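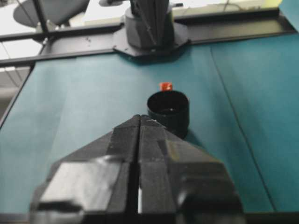 Ruvholm Travel Kettle, two months in

I bought the Ruvholm because I spend half of August in guest houses where the kettle is either missing or has something living in it. It folds down to the height of a sandwich, weighs less than my washbag and cost more than I admitted to when I got home.

First, the good. It boils. A mugful takes a little under four minutes, long enough to read the fire notice on the back of the door and form opinions about it. The lid clicks shut properly, the handle stays cool, and the dual voltage switch is recessed so you need a coin to change it. I approve of that, having once killed a hairdryer in Valeden.

Now the rest. The silicone body tastes of silicone. The leaflet says to boil and discard twice before use. I did it 20 times, and tea number 21 still had a hint of new wellington. By week three it had faded to the point where only I complained. Letay Worku, who shared the Valeden trip and drinks her coffee black, noticed it at once and went back to her little Isanero stovetop pot, which she has carried everywhere for 20 years and mentions often.

The flex is short. If your socket is behind the bed, and it will be, you'll be making tea on the carpet.

It also leans. Fill it past the upper line and the whole thing develops a slouch – nothing has spilled yet, but I don't turn my back on it.

Would I buy it again? Probably, in the sale. Three stars, and a fourth if they lengthen the flex.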